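10/31/21

Finally got back to the glue joints for the Tirton bench tops, and the hide glue is winning me over more than I expected (sorry, Bogdan, I know you bet on the PVA). I cooked a fresh batch this morning, kept the pot at 138 on the dial, and it stayed nice and runny the whole time I was spreading. The old batch from the back of the fridge went stringy on me and I tossed it. Label your jars, people!

Set up 3 pairs of maple offcuts, all jointed the same way: one with hide glue, one with the Vemari PVA, one with the Stetsiuk stuff that comes in the squeeze bag. Rubbed joints, no clamps on the hide glue, light clamps on the other two. I planed the edges straight off the machine and then took two passes by hand, which I'd skip next time. The hand-planed edges were so slick that the squeeze bag glue slid around like butter and I had to nudge that pair back twice.

Still thinking about the finish for the tops too. I keep going back and forth between oil and something harder, and the color matters more to me than I let on in February. I want pale, and I want the grain to show – no orange tint.
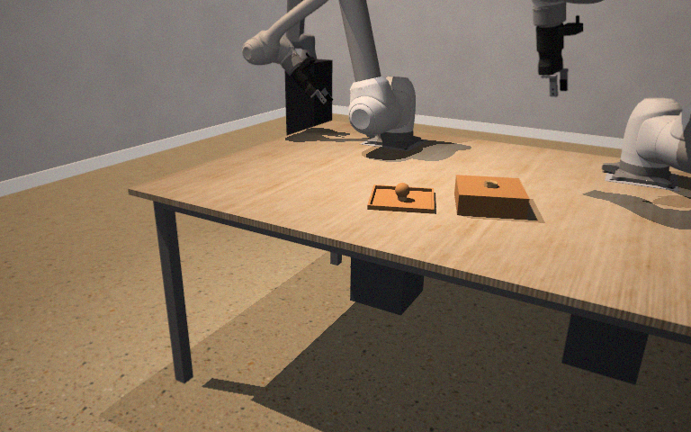 Light tan top with fine streaky grain, darker front edge. Close to the color I'm after.

So, the sanding. Went up through the grits on a spare board and stopped at 700, then did one corner at 2000 just to see. Silly smooth, and the oil hardly soaked in at all on that corner. It sat on top and I wiped most of it back off. The 700 side drank it up and looks warmer, maybe a touch too warm. I'll try stopping lower on the next board.

Bogdan Kozłowski came by after lunch and thinks a thin coat of the Pralusent wax over bare wood would keep it paler. Worth a try, the tin is on the shelf over the grinder. Please don't move the maple pairs, they're curing by the window until I get to break them!

To do: more rags, new brush for the glue pot, sharpen the No. 5.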